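Search Kakov articles
Go

Stendix Cultura

By Kavinda Nanayakkara
Last updated: November

The Stendix Cultura is a tabletop manipulation kit sold to schools, libraries and small research groups. It consists of a single robot arm, a two-finger gripper, a wrist-mounted camera and a control unit, together with software for recording and replaying demonstrations. The kit is best known for its board game module, in which the arm sets up and moves pieces on an ordinary chessboard supplied by the user.

Development

Stendix began work on the Cultura after its earlier classroom arm, the De Haan, was withdrawn from sale. The De Haan used a fixed overhead camera on a mast, and users reported that the arm blocked the camera's view whenever it reached the middle of the work area. The design team, led by mechanical engineer Yu-na Song, moved the camera to the wrist so that it travels with the gripper. The mast was dropped and the base was made narrower to suit household tables.

The first production run was 800 units. Total sales stood at 3,866 units when the second version of the control unit was released. The two versions of the control unit are interchangeable, although the older one lacks the front-mounted stop button.

Design

The arm is clamped to the edge of a table or bolted to an optional base plate. Its joints are driven by geared servomotors with position feedback. The cable runs inside the lower links and emerges at the elbow, where it is held by a clip – a known wear point in early units, and one covered by a free replacement part.

The gripper opens and closes through a linkage driven by one motor. Grip force is limited in software and can be set separately for each class of object. For chess, the manual recommends the lowest setting that will hold the king through a full swing of the arm. Fingertips are push-fit and are treated as consumables.

The camera is a colour unit with a fixed-focus lens. Its position close to the work gives good detail at the grasp point, but parts of the gripper and arm can enter the field of view. The software applies a mask to these areas. Tall pieces seen at an angle also appear to lean away from their squares, and the kit corrects for this by estimating where the base of each piece meets the board.

Board game module

The module accepts boards of different sizes, including folding travel sets. Before play, the user runs a calibration routine in which the arm passes over the board and the software locates the corners of the playing surface. The board need not be square to the table, as rotation is measured during calibration. It must not be moved afterwards without repeating the routine.

Piece identity is tracked from the starting position and is not recognised from shape. If a piece is knocked over, the module halts and asks the user to restore the position. Captured pieces are placed in a row beside the board on the side nearest the base. Castling is carried out as two separate moves, king first.

The module does not include a chess engine. Moves may be typed in, loaded from a game file or passed from a separate program over the local network.

Recording and replay

A demonstration is recorded by guiding the arm by hand with the motors released, or by using a second, unpowered arm as a controller. Each recording stores joint positions, gripper opening and camera images on a common clock. The public library of demonstrations maintained by Stendix holds 1,196 recordings, most of them pick-and-place tasks. Recordings can be trimmed and relabelled in the supplied editor.

Reception

Reviewers have generally praised the calibration routine and the quality of the printed manual. Criticism has centred on the speed of the arm, which is limited for safety, and on poor results with lacquered tables and shiny pieces. Glare on such surfaces can be mistaken for the edge of a board or the top of a pawn. The manual advises users to close any blinds and to avoid a lamp directly overhead. Version 3 of the software added an exposure setting for this purpose – it is off by default. 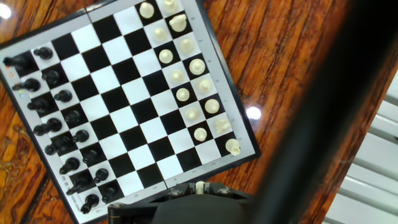

Can the Cultura be used with a magnetic chess set?

Weakly magnetic travel sets will work if the grip force is raised by one step, but sets with strong magnets may cause the fingers to slip on the lift.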